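The Pink Sweater

The bus to Macapagal left at two in the afternoon, and by eleven in the morning Jhun Sarmiento had packed everything he owned that was worth packing, and had made himself a second cup of coffee to celebrate. Then he went back into the bedroom and there was his mother's sweater, still to be dealt with, just as it had been at breakfast. 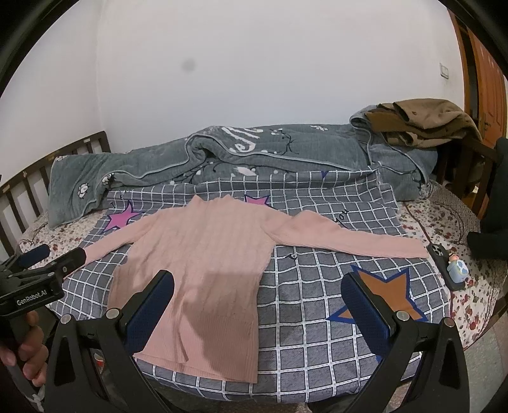
She had worn it every cold season he could remember, which in their town meant a few damp weeks of the year and any time she rode the air-conditioned bus. It was pale pink, with ribs running down the front that he used to follow with one finger when he was small and supposed to be sleeping on her shoulder. When she moved up to the hills to live with his aunt, she took her pots and her radio and both her good umbrellas, and somehow left the sweater, and for 14 months she had mentioned it at the end of every phone call, very lightly, the way you might mention the weather.

"You could just roll it up," said Rogelio Baluyot from the doorway. Rogelio lived downstairs and had come up to borrow the ladder, and had been there for an hour. "My wife rolls everything."

"She'll know," said Jhun.

"How would she know?"

"She'll open the bag and she'll look at it, and she won't say anything, and then at supper she'll tell my aunt a long story about some boy who never learned to fold."

Rogelio thought this over and agreed that it was possible. He had met Jhun's mother. He came in and stood at the foot of the bed, looking down at the stars on the sheet and the sweater on top of them, and scratched his chin.

"Sleeves first," he said. "I'm nearly sure it's sleeves first."
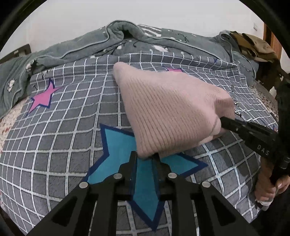
"It's supposed to be a square," said Jhun, after a while.

"Who says so?"

"My mother says so. Everybody's mother says so."

"Well, a sandwich can be a triangle," said Rogelio, "and people are always pleased to get one of those." But he said it kindly, and he sat down on the chair by the door as if the ladder could wait until evening, and Jhun took hold of the sweater, shook it out, and started over with the sleeves.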